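Can a machine clear a counter and pick up after a family yet?
Home and Workshop Help > Automation
Posted by Tassanee Nakpan, June 26, 2025

Hello everyone, and thank you in advance for your patience, because I tend to go on a bit. My mother is moving in with us in September, and between her cooking, my two boys, and the little repair shop I run out of the side room, there is always something lying where it shouldn't be. My brother-in-law keeps telling me I should wait a year and buy a robot. I'd love to believe him! What I want to know is whether any of these machines can do plain tidying now — bread put away, tools back in the drawer, the odd thing picked up off the floor — or whether I should just hire someone for a couple of mornings. I've been looking at simulated kitchens where people try out this kind of chore, and a counter like this one is pretty close to my ordinary afternoon, give or take the wet floor sign.

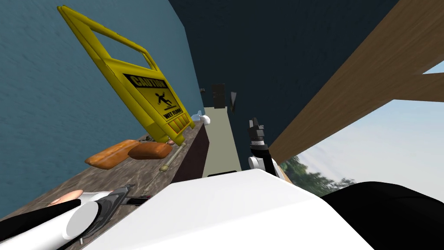 Wanpen Rattanakul
Hire someone. My cousin spent 2686 dollars on a gadget arm and it mostly holds her phone.

Boonmee Yimyam
Hello Tassanee, and welcome. I wouldn't be quite as gloomy as Wanpen, though I would keep your wallet closed for now. I spent three years at Dillbridge helping to set up arms on a packing line, and I still play with simulated ones at home in the evenings, so let me take your chores by where they happen.

Things on or near a counter
Picking up one firm object, in good light, with room on both sides, is something a decent arm can do many times over. Food is harder. A loaf squashes, a breaded piece crumbles, and two things close together can confuse the machine about where one stops and the next begins. When there are two hands working close to each other, they also have to stay out of each other's way, and a lot of the programming time goes into that. I would trust one with your screwdrivers long before your mother's baking.

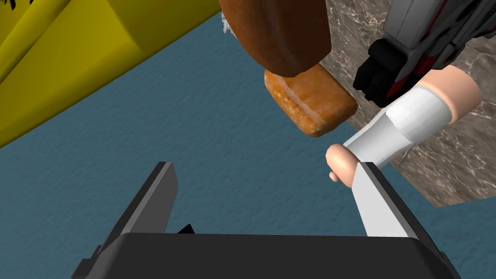 Things on the floor
You'd think this would be easier, and a robot vacuum does make it look that way. Picking up is another matter. A dark floor in dim light gives the cameras very little to go on, and anything thin and flat is miserable to get two stiff fingers under. Then there are the table edges to keep clear of on the way down. My own attempts at this are slow enough that I make tea while they run. 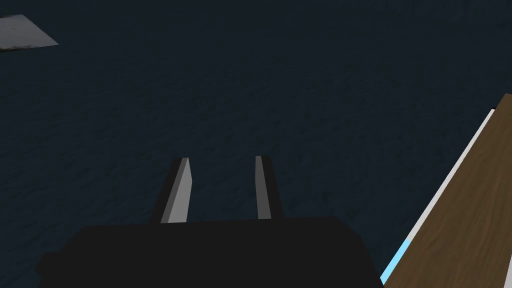

Open gripper over a dark floor, beside a wooden tabletop (simulation).

So my advice is a robot vacuum if you want one, a person for the rest, and ask again in a few years. I hope your mother settles in nicely.

Sombat Kaewkla
depends on the house. we have a lot of stairs so no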